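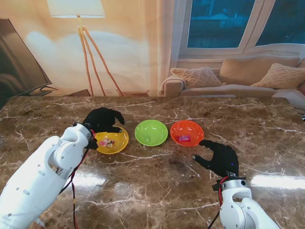

*4 min read*

**Notebook, sorting cell, October. Started 10:00.**

Three bowls again, same order as before: yellow, green, orange-red. Mixed candy for the two hands. I'm writing this up mainly for the people on the Worstead line who asked what the cell would do to their shifts, so there is less about controller settings than usual. Those are in the Bergmann folder.

The job as it stands at Worstead: mixed returns and overfills come back in tubs, get tipped out on a table, and are picked by hand into bowls. It is done standing up, in turns, between the packing runs. The two complaints written on the shift board are the necks and the small pieces. The small pieces are the part we would most like to hand over, and they are also the hardest part for the hands.

Notes on the hands:

- Wrapped pieces are easier. There is an edge to take hold of.
- Small round pieces need the fingertips and a low approach. If the hand comes in too high it closes on air.
- Green candy in a green bowl is close to useless for checking by eye or by camera. Move the green candy to another bowl next time, or swap the bowl. Britta said this at the start and I put it off.
- Glare on the marble. The bright patch moves when you move your head, so two people standing at the table don't agree on where it is. Try a matte sheet under the bowls.
- Cable on the left wrist: tape it higher up. It trails over the table.
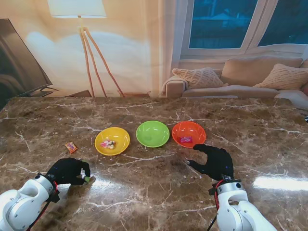 *Left hand with a small green piece, right hand open at the orange-red bowl.*

Block of 89 picks planned, mixed sizes. I'm not writing a success rate here until Britta and I have both gone through the log, since we disagreed last time about what to call a drop. For her, a piece that lands outside the bowl and gets picked up again is one drop and one pick. I had been counting it as a slow pick. Her way is closer to how Worstead counts it, so we'll use hers.

What the people on the line would be doing instead. This is the part I keep getting asked about and the plan is thin on it. Written out from the Flindar proposal and from my own notes:

1. Tipping and spreading. Still by hand. The hands do badly with a heap.
2. Watching. One person per cell at first. The proposal says this person "can attend to other tasks." At Soscombe we tried that for one afternoon with the old cell and it was no good, because the stops were too short to walk away from and too frequent to ignore.
3. Clearing stops. Somebody has to decide whether a piece goes back in the heap or in the waste tub. At present the pickers decide that without thinking about it, and it isn't written down anywhere.
4. Cleaning. Sugar dust on the glove covering. Nobody has been given time for this in the plan. I would put down 18 minutes at the end of a shift until we know better.

Item 3 bothers me most. The pickers throw out torn wrappers and anything that feels soft. The hands have no rule for soft. If the cell goes in without one, the packers downstream will be catching it, and they are on piece counts. Either the count changes or the check goes in before them. I've asked for this to be settled before a date is set and have no answer yet.

Pay grade: the watching job is down as the same grade as picking. Two of the pickers asked me about that on my last visit. I said I'd pass it on, and I have, in writing. It isn't ours to decide, but if they end up clearing faults and keeping a log then it is a different job from the one they have now.

Breaks: picking is in turns at the moment, so people get to sit or go over to labels for a while. With one watcher per cell the turns get longer. My suggestion is to swap the watcher at every tub and give them a stool.

**After lunch.** Tried the longer items. Anything on a stick goes to the left hand for now. It holds the stick and points it over the rim, and the release angle is the open question. Leave the right hand parked with the fingers apart during these or the two wrists get in each other's way. 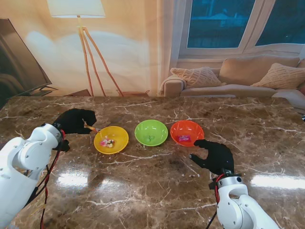

Henrik Brandes read the list above and thinks item 2 is still too kind to the proposal. He would want two watchers for the first 5 weeks, both from the picking crew, and he would let them write the stop rules themselves, "because they're the ones who know what a bad piece is." He also said that if we put a cell in and take the turns away in the same month, the cell will get the blame for the turns. I agree with the second point. On the first, two watchers on one cell wipes out the saving for that period and Flindar will see that right away. Henrik says let them see it.

Put his version in the reply to Worstead as an option, with the cost next to it.

To do:

- [ ] Different bowl for green
- [ ] Matte sheet
- [ ] Tape left cable
- [ ] Go through the log with Britta Kramer, her drop rule
- [ ] Ask the pickers for their list of what goes in the waste tub
- [ ] Ask again about the piece counts

Stopped at 16:30. Arms powered down, bowls left out.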